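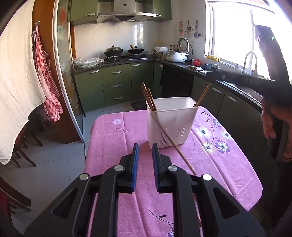

Chopsticks in the white caddy, with the flowered cloth underneath.

Getting more years out of your chopsticks

Wooden chopsticks ask for very little and usually get less. They are washed in with the forks, left in a jar with a puddle at the bottom, and then blamed for smelling like a boathouse. A pair that's treated decently will see out several kettles.

Start with the holder. A plastic one with slots in the face is hard to beat, and cheaper than the glazed crock your sister-in-law brought back from Sorrentino. Air gets in through the slots and whatever drips off the sticks has a way out. The glazed crock has one opening, at the top, and water has never been much good at climbing.

Give them room. Four or five sticks leaning in the corners will dry by lunch. Pack in 30 and the ones in the middle stay damp until Monday. If you own that many, keep a working set on the go and put the rest in a drawer, fully dry, with the lid off whatever box they came in.

Which end up? Mirjam Lüthi, who taught me to cook rice and has corrected me ever since, stands hers eating end up so the tips dry first. Bok-nam Woo lays them flat on a rack overnight and considers the question closed. I stand mine up and put them away with clean hands, and we're all still speaking.

Washing: hot water, a bit of dish soap, a soft cloth run from the thick end to the tip. Do the tips twice. No soaking. The dishwasher is fine for plastic chopsticks and a slow execution for wooden ones - the finish goes first, then the grain lifts, and then you're picking fuzz off your dumplings.

Long cooking chopsticks are a separate matter. They're top-heavy in a light plastic holder, and a couple of them leaning the same way will tip the whole business over. Put a clean flat stone in the bottom, or give the long ones a hook by the stove. Don't rest them across the wok while you answer the phone. I have a pair with one brown stripe each, matching, from exactly that.

Oil them every 3 months if the wood is bare. Food-grade mineral oil, a few drops on a paper towel, wipe, leave overnight, wipe again. Skip the olive oil, it goes rancid and you will taste it. Lacquered ones need no oil at all, only an honourable retirement once the lacquer starts to flake.

The holder needs a scrub too. An old toothbrush gets into the slots. Look underneath while you're there, ideally before breakfast rather than after. For the grey film at the bottom, fill it with warm water and a good glug of white vinegar, leave it 50 minutes, rinse and let it drain upside down.

On tablecloths: a busy floral print forgives soy sauce far better than plain linen, and is the real reason our mothers owned so many. Blot, cold water, then soap. Put a saucer under the holder if it's going straight from the sink to the table, or you'll have a wet rectangle among the daisies.

Retired chopsticks make good seedling stakes and excellent paint stirrers. Mark them first.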